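Thursday, late

Long one. Typing this on the train with one thumb so forgive the spelling, future me.

Whole day went on the house rules for the desk cell. We have had rules since August but they were a chat thread and a sticky note, and Zenitz want a real document before they'll let us run without someone standing at the stop button. Fair enough. I'd want it too. So: me, a blank page, and the arm going through its routine while I wrote down what we do as opposed to what we say we do. Big gap between those two.

Started with the speed limits. Easy, already in the controller, just had to copy them out. Then the start-of-shift check. Stop button pressed and released, cables looked at along the full length, grip force read back and written in the log. Log is at 2195 entries now and I found 707 with the force box left blank. 707! I did maybe half of those myself. Not proud. New rule is no number, no run. Going to annoy everybody, me first.

Then grip force by item, which took most of the morning. The Pakzad sheet has one setting for "rigid" and one for "soft" and a clear plastic cup is kind of neither. Squeeze by the rim and it gives, squeeze lower and you're fighting the ridges.

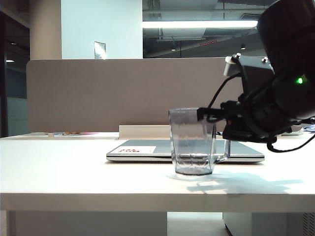 So I wrote a third class, "thin wall," with its own ceiling, and a line that says the setting goes by the weakest part the fingers will touch and never by the name of the item. Think that's the best sentence in the whole thing. Also: handles. The old sheet says nothing on handles. Do they count as part of the item when you work out clearance? I say yes. Measure from the outside of the handle. Wrote it in, underlined it, will get argued with.

Lunch was crackers. Must buy real food.

Afternoon was the ugly section, fixed items vs. loose items. Vandach's template wants every object on the desk on a list, and each one is either "work" or "keep out." Sounds simple until you sit down and do it. A closed laptop is keep out, sure, but how far? I put a margin all the way round, lid and ports both, and no passing over it with something in the grip. With an empty grip you can pass over but only at the top height. Had to rewrite that three times, first version could be read so that you could pass over at any height if you were slow. Slow doesn't help a screen.

And openings in the desk. Cable slots. Missed them completley in the first draft. A fingertip can go into a slot, a small item can go down one, and a flap standing up is taller than the desk height the planner believes in. So flaps get checked at start of shift, up or down, and whichever it is goes in the map. If you change it mid-shift you stop and redo the map. No "it's only a flap."

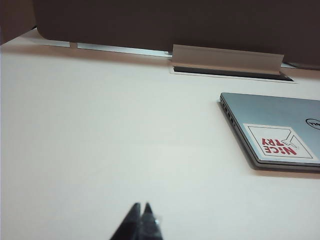 Had a long think over home position after that. Fitaneo's guide says fingers closed when parked and I agree with them for once. Closed fingers are narrow, less to snag. But their guide says nothing on where to park, and I want it over open desk, well off anything on the keep out list, so the first move of the day can't be a bad one. Wrote that. Then wrote who is allowed to move the home position (2 people, by role) and that it needs a line in the log with the old and new values.

Stickers came up too, oddly. Is a sticker a label? The template says labels must be "legible and relevant." I have seen desks where half the labels are jokes and someone new couldn't tell which was the warning. Rule: anything that's a real warning is yellow and on the desk itself, nothing else on the desk can be yellow. Leave people's laptops alone, life is short.

Paper though. Paper under things I do mind. Slides out, gets seen as part of the surface or as an edge, depending on the light. Paper goes in the drawer before the run or it goes on the list like everything else.

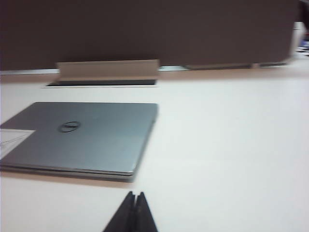 About 3 pages by the end, which is shorter than I feared. Still missing:

what to do after a dropped item (who picks it up, arm state while they do it)
blurry wrist frames, do we slow down or throw them out. I lean slow down
how often the whole thing gets re-read. Every quarter? Every time we add an item class?
lockout for the night, current method is a habit and a hope

Zenitz asked if it could be one page. No. Well, maybe a one page version for the wall with the start check on it and the phone number, and the long one in the folder. Could live with that. But then there are two documents and they drift apart, and we're back to the sticky note. Put the revision letter on both, make whoever changes one change the other. Ok. Writing that down before I lose it.

Eyes are done. My stop is next, need to find my other glove.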